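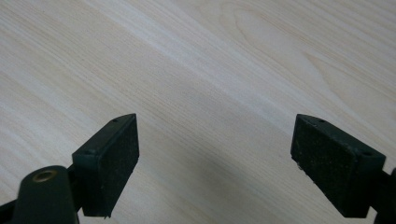

手持ちグリッパーのカメラから見た、開いた状態の指と木の台

カテゴリ:データ収集 / 手持ちグリッパー / 初心者向け

手持ちグリッパーで学習用の手本を集める方法

このページでは、手持ちグリッパーを使って、ロボットの学習に使う手本データを集める手順を説明します。私は Stostex という小さいチームで、去年からこの作業を担当しています。日本語は私の母語ではありませんので、少し硬い文章になるかもしれませんが、順番どおりに読めば作業ができるように書きました。

対象にする作業は、台の上の小さい物をつかんで、別の場所に置くという簡単なものです。引き出しや布など、難しい対象は別のページに書く予定です。

準備するもの

・手持ちグリッパー本体(指に付けるパッドを含む)
・グリッパーに固定したカメラ
・記録用のパソコンと、記録ソフト Tratik
・作業台
・つかむ対象の物
・柔らかいブラシと、乾いた布
・記録ノート(紙でもよいです)

手順1 台を決める

台は、最初の日に決めたら、その課題が終わるまで変えないでください。私たちは明るい色の木の台を使っています。暗い緑色の指が木の色とはっきり区別できるので、後で映像を確認するときに見やすいです。

木目については、チームの中で意見が分かれました。Tadhg Fitzgerald さんは、模様のない白い板のほうがよいと言いました。私は木目がある台のほうが好きです。カメラが動いたとき、画面の中の模様も動きますので、位置の推定がしやすいと考えています。無地の板では、私たちの環境では推定が途中で止まることが何回かありました。ただし、これは私たちの環境での話ですから、両方を短く試してから決めることをお勧めします。

手順2 照明を合わせる

照明は上から均一に当てます。机用のライトを横から一つだけ当てると、指の影が濃くなり、つかむ物の輪郭が見えにくくなります。指の間にぼんやりした影が出ることは問題ありません。輪郭がはっきりした黒い影が出たら、ライトを遠くするか、前に薄い布を置いてください。布とライトの距離は十分に取ってください。

窓のある部屋では、カーテンを閉めます。同じ課題を午前と夕方に分けて記録する場合も、同じようにします。

手順3 指とパッドを確認する

電源を入れる前に、左右の指を目で確認します。

まず、パッドの取り付けを見ます。手で軽く押して、動かないことを確かめます。動く場合は、ねじを少しずつ締めてください。片方だけ強く締めますと、パッドの角度が左右で違ってしまいます。

次に、パッドの表面のほこりを取ります。ざらざらした面には、木の粉や小さいくずが付きやすいです。ブラシで軽く払うだけで、水は使いません。パッドの下の縁も忘れないでください。私はよくここを忘れて、Lorcan Gallagher さんに注意されました。

最後に、指を全部開いて、カメラの画面を見ます。左右のパッドの先が、だいたい同じ高さに見えれば正しいです。片方が高く見えるときは、カメラが傾いているか、指の取り付けがずれています。カメラを先に直してください。

手順4 何も持っていない状態を記録する

記録の始まりでは、必ず指を開いて、何もつかまずに台の上で止まります。時間は2秒です。この部分は、後で開き幅の基準として使います。

慣れてくると、この2秒を短くしたくなります。私も一度そうしました。火曜日に集めたデータの大部分で基準が取れなくて、次の日に全部やり直しました。口で「いち、に」と言うと忘れません。

手順5 手本を行う

1. 対象の物を台に置きます。場所は毎回少し変えてください。
2. 指を開いたまま、ゆっくり近づきます。
3. 物が左右のパッドの間に入ったら、一度止まります。
4. 指を閉じて、まっすぐ上に持ち上げます。
5. 目的の場所に運び、置いてから指を開きます。
6. 少し上に離れて、記録を止めます。

動きの速さは、普通に手で物を動かすときの半分ぐらいがよいです。速すぎると映像がぶれます。しかし、遅すぎる手本を集めると、学習した後のロボットも同じように遅くなりますので、注意が必要です。

失敗した場合は、その場で記録を止めて、ノートに番号を書きます。一度落とした物をすぐに拾い直して続けると、その動きも手本として残ってしまいます。拾い直しを教えたいときは、別の課題として分けて集めてください。

手順6 量と休憩

一つの課題につき、最初の目標は200回です。私たちの課題「Madigan」では、200回で一度学習させて、弱い位置を調べてから、追加の記録をしました。最終的には1311回になりましたが、最初からこの数を目指す必要はありません。

腕が疲れると、手首の角度がいつも同じになります。角度が偏ったデータは、見ただけではなかなか分かりません。一人で長く続けないで、3人で交代するのがよいと思います。

手順7 その日のうちに見直す

記録が終わりましたら、Tratik の一覧から何本か選んで再生します。確認する点は次のとおりです。

・始めの部分で、指が開いて止まっているか
・パッドの先が両方とも画面に入っているか
・影が急に変わっていないか
・終わりの部分で、指が物から離れているか

問題がある記録は、消さないで「保留」のフォルダーに移します。後で原因を調べるときに役に立ちます。ファイル名の後ろに短い理由を書いておくと、他の人にも分かります。

よくある問題

位置の推定が飛ぶ:台に近すぎる可能性があります。始まりの高さを少し上げて、もう一度記録してください。

開き幅の値が左右で合わない:パッドのねじと、指の根元の取り付けを確認します。私たちの場合、原因はほとんど根元のほうでした。

画面が白すぎる:カメラの露出が自動になっているかもしれません。台を映した状態で固定してください。明るい木の台では、固定を忘れると、物が入ったときに明るさが変わります。

2月に手順3を書き直しました。古い版を印刷して使っている方は、新しいものと交換してください。

関連記事
・Tratik の初期設定とカメラの登録
・パッドの交換と、ねじの締め方
・保留フォルダーの整理について
・Jemuvport へのデータの送り方
・手首の角度の偏りを調べる

ホーム | 手順書 | 道具 | 用語集 | お問い合わせ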